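Chapter 18
Floors, Lines and Where the Chairs End Up

Draft text, M. Akpalu, for the Kivine course. Not proofed.

Start with the floor. Always. Students want to start with furniture – the chairs, the tall tables, what color the stools should be – and the floor gets a sentence at the bottom of the page. Wrong way round. The floor is the biggest surface in a shared workroom and it decides most of the rest.

Concrete first, as you will meet a lot of it. Hard, cheap to clean, noisy. Polish it and the ceiling lights come back up at you in streaks. Fine for walking. Less fine for someone at a low seat facing the glare all afternoon. Check from seated height, not only standing. Section 2 has the method.

Then lines. Paint or tape, same idea: a mark that tells people where a thing stops. Walkway here, work area there. A thin line is easy to live with and easy to ignore. At the Flesthorpe workroom the walkway line was repainted in July and within two weeks stools were parked across it again. No one was being difficult. The stools were light, teh line was thin, and the outlet was on the other side.

Loose seating is the third part. Office chairs roll. Pedestal stools get dragged by the seat, round base scraping. Both drift toward power, daylight, other people. Mansa Akpalu's plan of the Tsikata building, page 262, shows every chair at the end of an ordinary day. Look at it before you read on. Compare with the furniture plan next to it – hardly a match anywhere.

Terms you need for this chapter: drift, clear width, parking spot, glare line. Definitions in the margin, longer ones in the glossary. The Prunel worksheet goes with section 2, so print it now.

Before section 1, pick a room you use alot. Sketch the floor only. No furniture. Add any lines or marks, then the doors, then the outlets. Keep the sketch, you will draw on it again at the end of the chapter.

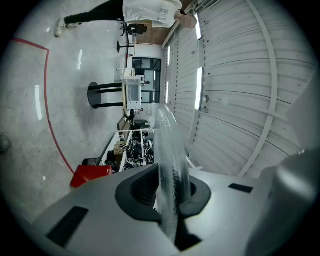
Fig. 18.1 Red line on a glossy concrete floor, with office chair and pedestal stool.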